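Safety > Work Rules > Hand-Held Grippers > Home Site Checklist

Home Site Inspection Checklist, Hand-Held Gripper Work
With comments from Marietjie Mthembu, Prernis site safety
Inspection date: Friday, June 6, 2025
Task: sorting small household goods at a dining table, two grippers in use

Thank you all for putting up with me and my clipboard again. I know it can feel like having your aunt go through the kitchen drawers, and I do try to be quick. Items are marked OK, FIX or WATCH, and my comments follow where I had something to say (I usually do).

1. Pivot screws on the linkage arms snug, none standing proud – OK
Checked by hand on both tools. Please keep doing this at the start of every session, even if you did it yourself the night before.

2. Finger pads clean and firmly seated – WATCH
One pad on the second tool has a little play in it. It held all morning and I am happy for it to finish the week, but do put a fresh pair in the Stidach case.

3. Hands clear of the linkage while closing – OK
Lovely work here, everyone. The old habit of steadying an item with a thumb has gone completely, and I can't tell you how pleased I was to see it.

4. Load within the 100 gram limit for practice lifts – FIX
The limit is in the Pranetti rules for new operators, and it applies for the first 2 sessions. Please weigh things first and write the weight on the sheet. Guessing by feel is how we ended up with a cracked tile in January, and I would so much like to leave that story behind us.

5. Hard, smooth items held square between both fingers – OK
A kitchen timer is a good one to learn on, with its flat faces. Take hold across the body, keep the fingers off the buttons if you can, and wait a moment before you lift.
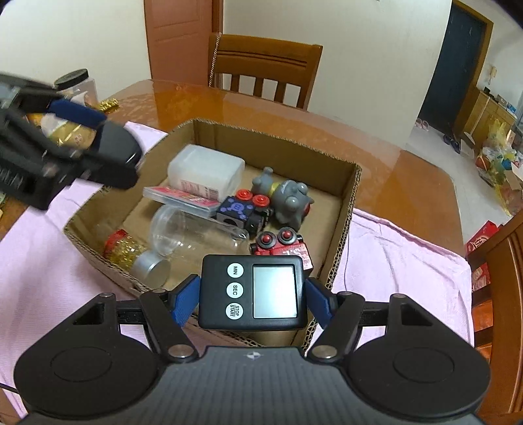
The same goes for lowering. Bring the item down over the open box, let it touch, and only then open the fingers. I saw a couple of early releases, nothing serious, but a drop of even an inch will make a hard item bounce, and then somebody grabs for it with their free hand.

6. Cloth flat, no folds under the box – OK
On a polished table I'd still like a non-slip mat underneath. Appiah has spares.

7. Walkways and doorways clear – FIX
Bags, boxes and shoes need to be well away from where people step back. I know it is somebody's home and we are guests in it, so ask the family kindly before moving a thing.

8. Breaks taken every 45 minutes – OK
Wrists get tired before you notice – please don't save up your breaks for the end.

9. Two operators at one box agree who goes first – WATCH
Say it out loud, every time. "Mine" and "yours" will do nicely.

Both FIX items to be closed before the next session. Send me a note when they are done and I'll sign the sheet.

M. Mthembu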